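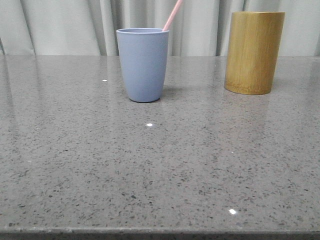 Where Does the Cold Go? Drink Temperature, Lids and Ice in a Student Apartment

Final report, Introduction to Measurement
Witold Kalinowski and Koen Van Beek

Background

Our project began with an argument about iced tea. Koen's position was that a drink with a lot of small ice stays cold longer than a drink with one large piece, since there is more ice touching the tea. Witold's position was that this was exactly why it would not. We argued this for most of an evening in July and then remembered that we owed the course a project proposal by noon.

The course handbook asks for a question that "can be answered with equipment the student can reasonably obtain." We read this as permission to buy a kitchen thermometer. The question we handed in was: in an ordinary room, what makes the most difference to how long a cold drink stays cold? We chose three things to change: the shape of the ice, whether the cup has a lid, and what the cup stands on. A fourth, the kind of drink, was dropped after our instructor wrote "pick fewer things" in the margin of the proposal and underlined it.

What we expected

We each wrote down a guess before starting and sealed the guesses in an envelope, which felt very scientific until we lost the envelope. From memory, Koen expected the surface under the cup to matter most, because a stone counter feels cold and therefore must be doing something. Witold expected the lid to matter most. Neither of us thought much about the room, and we should have.

Equipment

Two digital probe thermometers, brand name Tadex, bought together. A kitchen scale that reads to the gram. Plastic cups of one size, from a set. A silicone mold that makes one large ice block, and a regular tray. A cork trivet. A phone with a timer. A spreadsheet, which Koen named Ernedari after a kingdom in a game he used to play, and which we will call the spreadsheet.

We also borrowed a logging thermometer, a Clindutus, from the department for the last part of the work. It takes a reading every few seconds without being asked, and we would have saved a good deal of standing around if we had asked for it first. The sign-out sheet had been on the lab door the entire term.

Method

Each run used the same weight of tap water (we gave up on tea early, for reasons of cost and stickiness) and the same weight of ice, matched on the scale. Weighing the ice was harder than it sounds. The large block came out of the mold at nearly the same weight each time, but small ice has to be added piece by piece, and the last piece is always too big. We solved this by breaking pieces with a spoon, which is how the kitchen drawer came to be listed in our risk assessment.

The water was left in a jug overnight to reach the temperature of the room. We stirred every cup before each reading, three turns of a spoon, and then read the probe. We did not stir at first. In our first set of runs the probe was just hanging in the water near the ice, and the reading depended mostly on whether the ice had drifted over to visit it. Those runs are not included.

A run ended when the water reached a set temperature on the way back up, which we called the "sad point." Our instructor asked us to call it the endpoint in the report. The endpoint was well below room temperature but warm enough that Koen would send the drink back.

We did nine runs with each of four setups: small ice with no lid on cork, large ice with no lid on cork, large ice with a lid on cork, and large ice with no lid on stone. Anyone who has taken the second half of this course will see that this does not test every combination. We had a limited number of evenings and one freezer, and the freezer also had to hold food belonging to a roommate with strong views about shelf space.

The trouble with the thermometers

The two Tadex probes did not agree. Placed in the same cup of ice water, one read slightly below the other, and it kept doing so no matter which of us held it or how sternly. We did the ice water check from the course notes, wrote down the difference, and applied it to every reading from the second probe. We then found that we had labeled the probes with a marker that rubs off.

After the relabeling (nail polish, which we recommend) we repeated the two setups where we could not be sure which probe had been used. This cost four evenings. It is also the part of the project from which we learned the most, although that was not much comfort while it was going on.

Results

Koen was wrong about small ice, and the report would like this noted. Small ice cooled the water faster. In the first few minutes it won easily, and a person who drinks quickly should use it. But it was also gone sooner, and once the ice is gone the water starts to climb. The large block took its time getting the water cold and was still floating there when the small ice had turned into more water. In every pair of runs the large block reached the endpoint later.

The lid made a clear difference. Lidded cups held out longer than open ones in all but one run, and in that one run our notes say "lid on properly??" in Witold's handwriting. We have left it in the data.

The stone surface did make a difference, in the opposite direction from the one Koen hoped for. A stone counter feels cold because it pulls heat out of a warm hand. It is at room temperature like everything else in the kitchen, and when something colder than the room is set on it, it passes heat along quite willingly. The cups on stone warmed sooner than the cups on cork. The gap was smaller than the gap made by the lid, and two of the runs on stone overlapped with the slower runs on cork, so we would not want to lean on it too hard.

The room

In the final week we left the Clindutus logging the air in the kitchen overnight and through the next day. It returned 2,729 readings, all of which Koen scrolled through. The kitchen was not one temperature. It warmed through the afternoon, dropped after dark, and jumped whenever the oven was in use. Our runs had been done at all sorts of hours, depending on classes.

We went back through the notes and compared runs of the same setup done at different times of day. The spread between an afternoon run and a late evening run was, in some cases, as large as the effect of the surface. We had been carefully matching ice to the gram while a roommate baked lasagna next to it.

What we would change

Run all the setups side by side, at the same hour, so that the room treats them equally. This needs more probes than we own. Log the air temperature from the first day. Weigh the ice after it comes out of the freezer and not before, as it melts a little in the hand. Start each run from ice at a known temperature; our freezer was opened often, and we have no idea how cold it was.

We would also test the cup itself. A used textbook we found, Bellamy's introduction to heat, spends a chapter on the walls of containers, and we read that chapter after we had finished. Thin plastic was all we tried. A foam or double-walled cup might have made our other differences look very small.

Division of work

Witold ran the lid and surface setups, did the probe correction and wrote the method and results. Koen ran the ice setups, built the spreadsheet and charts, and wrote the section on the room. Both of us stirred. The raw data, including the runs we threw out, are in the second tab of the spreadsheet, and the first tab should be ignored.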